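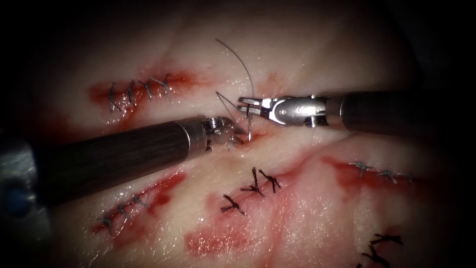
A curved needle going in for a new stitch, with finished rows on either side.

People & Work | Long Reads

Small, Even, Not Too Tight: An Afternoon Talking Stitches with Leif Ásgeirsdóttir

February 14, 2021
By our features writer

Print this article | E-mail to a friend

I can sew on a button. I mention it because I mentioned it to Leif Ásgeirsdóttir within a minute of sitting down, like it was a credential, and she was very nice about it.

"Buttons are good," she said. "You pull a button tight and it stays on. Then you come to my class and I spend a month getting you to stop pulling."

Leif teaches suturing at the Hviid skills center in Trurness, up the hill past the bus depot. She was a surgeon for years before that (bowels, mostly, which she'll discuss over lunch whether or not you're eating) and now she spends her days watching other people sew. Her current group has 13 trainees. We talked in her office, with a plate of raisin buns between us and a box of old practice pads under the desk that I kept kicking.

I wanted to know where you even start. I figured the needle. She said the needle, sure, but first the curve of it.

"Everybody has held a straight needle. You push, it comes out the other side. A curved one wants to travel in a circle, and if you push it straight you tear a little hole that's bigger than the needle. So I tell them, turn your wrist, let it go around. They all nod! And then they all push."

She had me try it on one of the pads. I nodded. I pushed. There's now a pad in Trurness with a gash in it that belongs to me.

The other thing I got wrong was where to go in. I'd been creeping up as close to the edge of the cut as I could get, because it looked neat. Leif shook her head and moved my hand back a bit.

"Too near the edge and there's nothing for the thread to hold. It's like sewing the very last row of a knitted sweater. And you want to go in standing up. The tip should meet the tissue straight on, then you turn. If you go in slanted you get a shallow bite, and you'll look down and one side is sitting higher than the other."

So what makes a good row? I was expecting something about strength. She talked about spacing instead, for a long time, with her hands.

"Same distance from the cut, same distance from the last one, same depth. If you do those, it'll probably be fine, and it'll look dull. I love a dull row. When I walk past a table and my eye stops on something, that's the stitch I'm going to ask about."

And the tightness? That's the button problem again. The edges should touch and no more, she said. Pull harder and the skin between the stitches puckers, and the thread starts squeezing tissue that needs its blood supply. She had a trainee last August who was so strong in the hands that she made him practice on wet bread for a week. (I asked if it worked. "He bought a lot of bread.")

We got onto thread, which I'd assumed was thread. Leif pulled open a drawer and went happily off on braided versus smooth, what dissolves and what has to come out again, why some of it springs back into the shape of the packet like a phone cord. She likes a long tail to begin with and hates what it does in the hands of a beginner.

"It loops up and lands on everything. You make this big arc, you look away, and it's around the needle or it's under the next stitch. Always know where your tail is. I say it so often that the group from Drekier put it on a mug."

She showed me the mug. It's a good mug.

Homework is knots. Each trainee ties 200 before the second class, on anything that'll stay put, and brings the string in. One woman from Wullari kept going and turned up with 376 of them along a length of green kitchen twine, which Leif has pinned over the window.

"I didn't ask for that many. But look at the left end and then look at the right end." I did. The left end was a mess, and the right end looked like it came out of a factory.

Does she miss operating? She picked the raisins out of a bun for a while before she answered.

"I miss the closing up. The hard part's over, the talk in the room gets a bit louder, and you have this one quiet job left. Some people hand it off the second they can. I never wanted to."

I asked whether she sews at home, and she laughed at me. Her curtains are held up with safety pins. Her sister does the hems.

Before I left she made me do one more row on the pad, slower, turning the wrist. My fourth stitch was decent. She leaned in and looked at it, and then she pointed at the fifth one and asked me what had happened there.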